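Skivstead Furniture Repair and Reuse Project
Progress report to the Dendari Fund, first half of the grant period

Purpose of this report

The grant agreement requires a written account of work completed, money spent and any change to the original plan. This report covers the period ending in January. The financial statement is attached separately.

Work completed

The project was funded to collect unwanted household furniture in Skivstead and Pitley, repair it where repair is sensible, and pass it on to households moving into unfurnished rentals. Collection started on schedule in Skivstead. In Pitley it started late, as the town's storage permit was not issued until the second month.

By the close of the period the project had accepted 300 pieces of furniture. Chairs and small tables make up the largest share. Wardrobes were accepted only in flat-packed form after the first few weeks, when it became clear that the stairs in most of the receiving buildings are too narrow for assembled units. The agreement did not mention this limit, and we ask that it be added to the terms for the remaining period.

Of the pieces accepted, 70 were found to be beyond repair at intake. These were stripped for hardware and usable lumber before disposal. Hinges, drawer runners and bed bolts recovered in this way have lowered our purchasing costs for fittings, although screws still have to be bought new.

Repair sessions

Evening sessions have been held in both towns, beginning at 6:30 p.m. Residents bring one item each and work on it with the guidance of a session leader. Loose joints and damaged finishes are the most common faults. Regluing is now taught at the first session, with clamping practiced dry before any glue is opened, and surface preparation follows at the second.

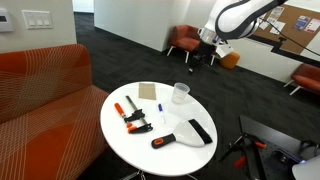 Duygu Akyol wrote after the Pitley sessions that the evenings were useful but too short for anything involving glue, and that she had twice carried a chair home before the joint had set. She asked whether items could be left overnight. Magdolna Fodor replied that the Pitley room is let to other groups in the mornings and that a locked storage cage would be needed first. A quotation for the cage has been requested, and its cost can be met from the existing equipment line.

Deliveries to households

Deliveries were made to 40 households. Referrals came through the housing offices in both towns, and every household was visited or telephoned before delivery to confirm what was wanted. Beds remain the item most often requested and least often donated. The waiting list for beds was closed in Skivstead during the final month of the period and will reopen when stock allows.

Two deliveries were returned. One table did not fit the room, and one sofa lacked the fire safety label required by the landlord. Labels are now checked at intake.

Changes to the plan

The original application proposed a third collection point at Ye. The building offered there was withdrawn from lease, and no suitable replacement has been found. We request permission to move the Ye allocation to van hire, where spending is ahead of budget owing to the distance between the two stores.

Next period

Work will continue in both towns. A joint appeal for bed frames is being prepared with the housing offices, and overnight storage at Pitley will be in place before the next set of sessions if the quotation is accepted. The Fund's decision on the Ye allocation is requested before the van contract comes up for renewal.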